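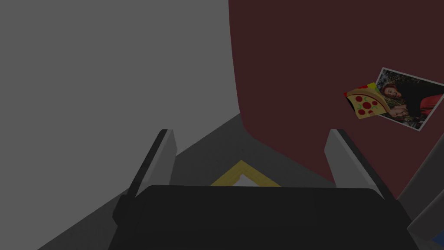
Department of Sport and Exercise Studies, Torlow College

Football Finance and Fixtures, Week 5 handout
October 30, 2026

Right, these are my notes from the session on gate money, tidied up a bit for those of you who were away on placement. I've left in the bits where I went off on one, as a few of you said you liked those. Bring a calculator next time, please. Phones are fine.

Where we'd got to

Last week we did prize money and how a league shares it out. This week I wanted to go down a few levels, to clubs where the turnstile still pays a good chunk of the wages. I used Bonton Town all the way through. They play at Fontana Park, they've got a small main stand and a covered terrace, and their home games are mostly on Saturdays with the odd midweek one under lights.

The numbers we used

Bonton's average home league crowd last season was 822. Of those, 439 were season ticket holders. Take one from the other and you get 383 people paying on the day, and that's the figure I want you to look at, because season ticket money comes in over the summer and it's usually spent by the time the clocks go back. The walk-up crowd is what keeps the cash coming in through the winter.

We used an adult price of £8 on the day. If all 383 paid full price that's £3,064 a match. They don't, of course! You've got under-16s, concessions, players' families on the guest list, and so on. Somebody asked whether the 822 includes the away fans. It does, and I should have said so at the start. It also includes season ticket holders who stayed at home, and lots of clubs count that way, so be a bit careful when you compare one ground with another.

Postponements

This is the part people found hard, so I'll go through it again. Say a January home game against Prarari Rovers is called off for a frozen pitch and gets moved to a Tuesday night. What happens to the money?

The season ticket income doesn't change at all. It's already in the bank, or already gone.

The walk-up crowd drops. In our worked case I had it losing 80 people, so 303 through the gate and £2,424 at full price. That's £640 down on the Saturday figure.

Costs go up a touch. You've got floodlights for the whole match, and you may have paid for some of the food and the programmes twice.

Bar takings are the one people forget. A Saturday crowd turns up early and hangs around for the other results. On a Tuesday they come straight from work and go straight home again, and I say that as someone who has done exactly that more times than I can remember.

So one frozen pitch won't sink a club, but have three or four of them in the same month with no home games in between and you can see how the wages get tight. A few of you wanted to know about insurance for this. You can get it, it costs a fair bit at this level, and we'll come back to it in the session on risk.

Cup games

I ran out of time here (sorry), so just the basics. In a lot of cup competitions the two clubs split the gate after match costs are taken off, and season tickets often aren't valid. Check the rules of the competition every time. A good draw away from home can be worth more than an ordinary one at your own place, and that's why you see small clubs cheering when they come out second against somebody big.

For next week

Redo the January example with the adult price at £10 and a Saturday walk-up crowd of 350. Keep the drop for the midweek game at 80. Then write me half a page on whether you'd put the price up if you were running Bonton, and who you think would stop coming. I'm more interested in your reasons than in the sums, though do show the sums.

Reading is the chapter on matchday income in the course pack, up to the table on hospitality. You can skip the table.

We're in the same room, but starting half an hour later as there's an open day on.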